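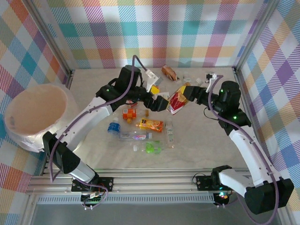 Packaging is the stuff that goes around the things we buy. It keeps food clean, stops drinks from spilling, and gives the maker a place to print the name. Some packaging is hard, and some is soft enough to crush in one hand. Bottles are one kind. A shiny snack bag, like the red, white and yellow one on the table, is another. Shiny bags often have a very thin layer of metal inside the plastic. The layer is so thin that you can't peel it off with your fingers, but it helps keep air and light away from the food. Air makes chips go soft and stale.

Bottles do a different job. A drink needs a container with no gaps at all, and it needs an opening you can close again. That is why most drink bottles have a screw cap. The neck of the bottle has a raised spiral line called a thread, and the cap has a matching one inside.

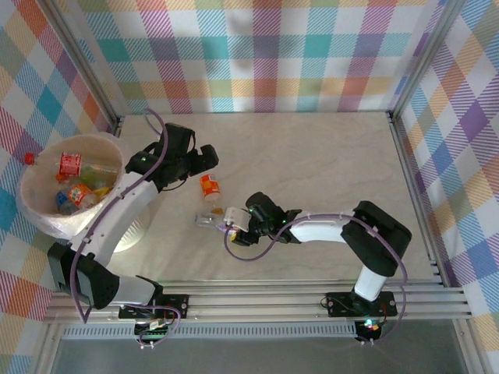
CAPS AND NECKS

Turn a cap to the right and it moves down the thread until it presses tight against the top of the bottle. Turn it to the left and it comes back up. Bottle caps come in many colors — orange, red, white, green — and the color is mostly there to match the label.

The cap and the bottle are usually made from two different plastics. The cap is often a tougher kind that can be twisted again and again.

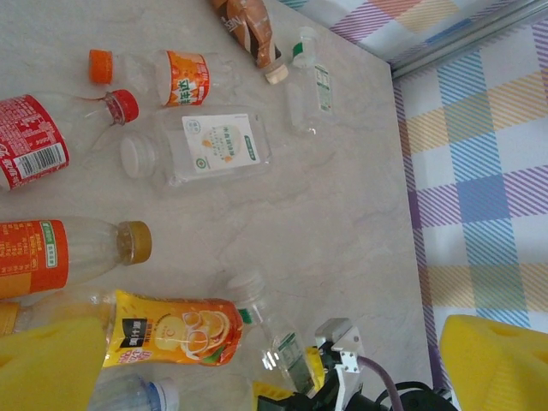 LABELS

A label wraps around the bottle or sticks to one side. It may have a picture, such as a piece of fruit, to show the flavor. The small print lists what is in the drink, with the biggest ingredient first. The black and white stripes are a barcode. A store scanner reads the stripes as a number, and the computer looks up the price.

TUBES

Thick things like lotion and paste don't pour well, so they often go in a squeeze tube.

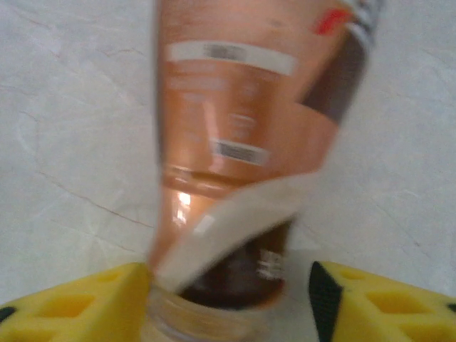 Many tubes have a wide, flat cap and can stand on it. The paste slides down toward the opening, ready for the next squeeze. The other end is usually pressed flat and sealed with heat after the tube is filled.

Last updated: April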